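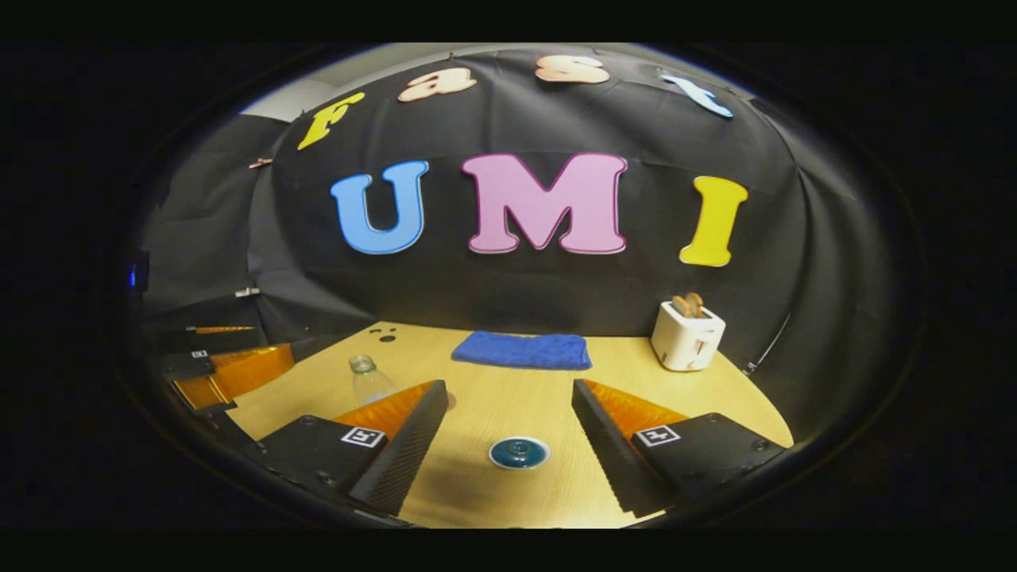 Stall backdrop and table, opinions wanted
I do the breakfast table at our hall's open morning in March, and I'm trying to settle the layout before I buy anything else. The cloth behind it is black fabric and it needs to stay up for 5 hours. At the moment it's pinned near the top with a small reddish clip on the left side, and the toaster stands on the right of the table with two slices in it. Folded blue towel at the back, clear bottle on the left. Letters are coloured cut-outs on the black. My question is mainly about the fabric. Is pinning enough, or should I get a proper rail?

stiser76
Get a rail. Pins drag holes in the fabric and by lunchtime it sags. I paid 40 quid for a Gresora one and it's done two winters.

pegandpin
Disagree with that. A rail is one more thing to carry. More clips down both sides would do it. The letters look good on black, I'd leave those alone.

stiser76
Clips slip if the cloth is heavy. Depends what it weighs.

Fadwa Hamdy
I'd worry more about the toaster than the cloth. It's too near the fabric for my liking if you're making toast all morning. Bring the table forward a foot or so. Ours at the school fair had to be moved after the first check.

pegandpin
A foot is a lot in a small hall. Could the toaster not go at the front corner?

Fadwa Hamdy
Not where children can reach it, no. Move the table.

mamo_11
What's the towel for? If it's for crumbs I'd use a damp cloth and a tray. Terry just holds on to them and you end up shaking it out over the floor.

OP
Hands, mostly. I've got a tray in the car for crumbs. Fabric is medium weight, from Farolance, the end of a roll. I can bring the table forward if the hall lets me have the extra space, will ask.

stiser76
Medium weight I'd still say rail, but try it with clips first if you've got them in.

mamo_11
Put a label on the bottle as well. People help themselves to anything left on a table.

OP
Will do. Trying it with six clips tomorrow evening.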